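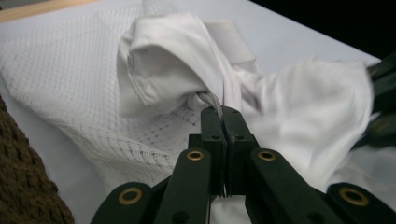

FOR IMMEDIATE RELEASE
September 2018

Lundgren linen service adds Ustent depot, free mending for small inns

Lundgren, the table and bed linen rental service, opens its second depot in Ustent in October. Same prices, same pickup days. Orders placed before opening get delivery free for the first three months.

New this fall: mending. Small tears, loose hems, pulled threads. Inns and guest houses with a rental contract pay nothing extra. Everyone else, $3 a piece.

"Customers kept asking what happens to a tablecloth with one bad corner," said Naomi Kioko, operations manager. "We used to cut it up for rags. Seemed a waste. Now we fix it and it goes back out."

The Nunura depot mended 2527 pieces in it's trial year. Lundgren now serves 233 inns, cafes and halls, and the Ustent building has room for 800 bags a week.

Walk-in counter open mornings only to start. Evening hours to be anounced.

Rate cards and contract forms at either depot. Press questions to Naomi Kioko, Nunura office.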